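Posted June 26, 2025 by Citero

How many objects should be on the table when recording grasp demos?

I'm putting together my first set of teleoperated demos and I'm loving it so far! I've been recording with one object on a bare table, 19 takes of each. The policy learns those nicely, then falls apart as soon as I set a second thing down. Should I start over with clutter, or mix it in?

Flondirus

Mix it in, don't start over! Your single-object takes are still good. We went to mixed tables in March and I wish we'd done it sooner — bags, boxes, fruit, a pen, whatever differs in shape and stiffness. I go up to six objects, move everything between takes, and change which one is the target. The grid cloth is great for this, as you can shift things by a square or two and know you've covered the table.

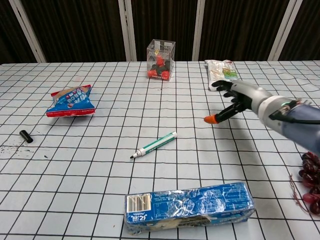

Mixed table with snack bags, a marker, grapes and a clear container, hand coming in from the right.

Also, keep your failed grasps! Tag them and put them in their own folder. You'll want them later, I promise.

Lemieux

What Flondirus said. Shiny wrappers and clear plastic gave me the most trouble, so record extra of those.

Getau

more data always helps imo

Contact us | © 2025 | Back to top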